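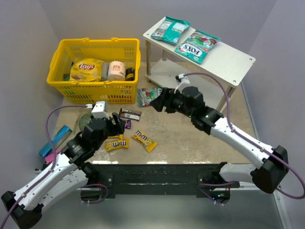 Koen Van Leeuwen reckons the snack corner needs no checklist at all, as everything in it comes sealed and goes within the week. I've heard that before, usually a fortnight before something goes sticky. So, the May round, done at 19.30 with the lights on.

## Basket

- [x] **Yellow plastic, handles fold down along the rim.** Fine.
- [ ] **Heavy things at the bottom, crisps on top.** The Lay's bag shares the basket with a jar and a bottle. Hendrik Dewulf says crisps "settle anyway". I'd like them kept apart.
- [ ] **Lids checked by hand.** White jar with the peach-coloured label, dark bottle with the gold and black one, small grey container. A lid that looks shut tells me very little – turn it.
- [ ] **Weight under 3 kg when lifted by the handles.** Not weighed. The limit came from Palitz and I have never seen where they got it.

## Table top

- [ ] **Sweets put away after use.** Two yellow M&M's packets and another sweet wrapper, red, white and green, still out. Marked as open.
- [ ] **Nut warning card on display.** Marijke Timmermans says it was ordered. It was also "ordered" last time.
- [ ] **Dates read on every packet.** Left for Luuk, who has the list.

## Shelf

- [x] **Two tiers, white, metal legs.** Passed on looks only.
- [ ] **Wobble test, top and bottom.** Push from the side, not down. The old sheet only asked for down, and nearly anything passes that.
- [ ] **Load label.** The Mertens sheet gives 40 kg per tier. I don't believe it for those legs and would stop at 30 until somebody shows me the paperwork.

## Comments

Koen wants the lid check dropped because it "never finds anything". It found one in the winter, and he mopped it up.

Open points go to Bernadette Pichon. Sign only for what you have checked yourself.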